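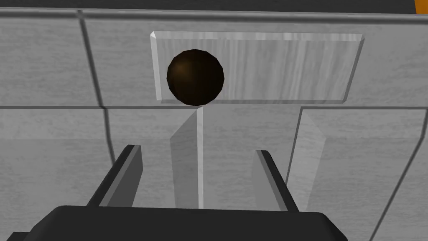

Dark brown sphere, pale panel.

Lundudora Phonics Card Set, Reception and Year 1. 561 cards, letter sounds first, then blends and digraphs. Matt finish, wipes clean with a damp cloth. 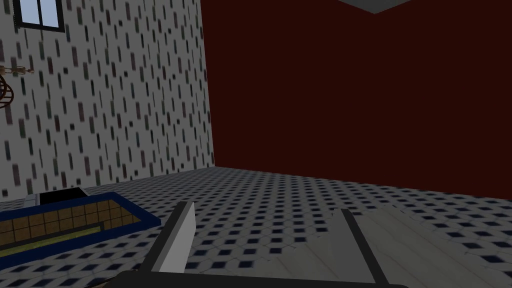 Comes in 2 trays with dividers. Teacher notes by Kanchan Thakur, short ones, a page per sound. Tricky words sold seperately (Dodetti pack).

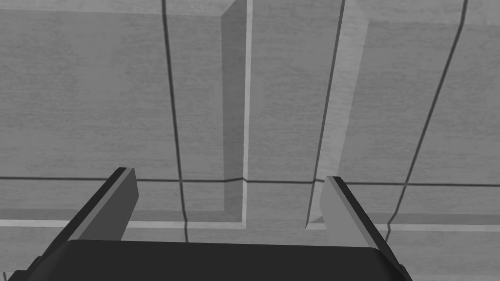
Spare cards: email us the card number, we'll post it. Big schools see the 1074 card set. Back in stock June. Orders in by 2pm go out same day,no returns on opened trays.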